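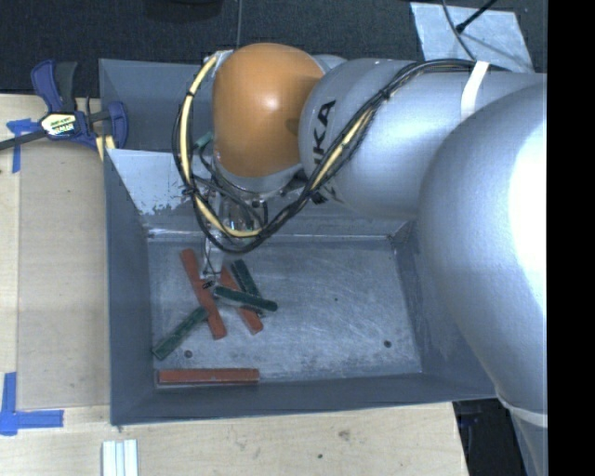 How often does the picking cell at Tierney need attention? Every 225 hours of running time, with a shorter check of the cables and gripper at the start of each shift.

The schedule was set by Nadhirah Lau, maintenance supervisor at Vornurano, after the cell was commissioned in April. Cabling on the outside of an arm moves with every turn of the wrist, and the loop must be long enough for the joint to reach its limits without pulling. Ties are replaced at each service – never tightened a second time – and the strap is inspected for wear.

The bin receives the same care. It is clamped to the bench, and tape on the work surface marks positions for the technicians. If the bin has shifted, the arm is stopped and the pick positions are taught again at low speed. Tayla Faulkner, who carries out most of the servicing, allows 50 minutes for this work. The results are entered in the cell's logbook, which is kept at the Skuncombe office.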